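The Perrin Gallery will open a presentation of recent work by Hooman Ebrahimi in March, the artist's first solo show at the gallery's Pirnard Street rooms. Titled "Skukilance," the exhibition brings together 15 large ink drawings on mulberry paper and eight relief panels in plaster and linen.

Ebrahimi has worked with paper since 2000, when he left a career in architectural drafting. The drawings start from ruled grids, which he redraws by hand until the lines begin to drift. In the newest sheets the grid has nearly vanished, leaving pale bands of gray and rust. The plaster panels take up the same bands in shallow relief and will hang in the north room, where daylight enters from one side – a condition the artist requested.

A separate room is given over to "Asix," a single work made of 263 small sheets pinned edge to edge. It was first shown in a shorter version and has since been extended by two rows. Visitors may walk along its full length, and a bench has been placed at the far end.

The exhibition is accompanied by a bilingual catalog with an essay on the early drawings and color plates of every work on view.

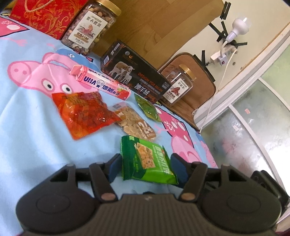
Admission to the gallery is free. The opening reception begins at 6 p.m., and the artist will give a short talk in the north room at 7 p.m. Seating for the talk is limited, and places may be reserved at the front desk or by telephone. School groups are received in the mornings by appointment. Large bags must be left in the cloakroom.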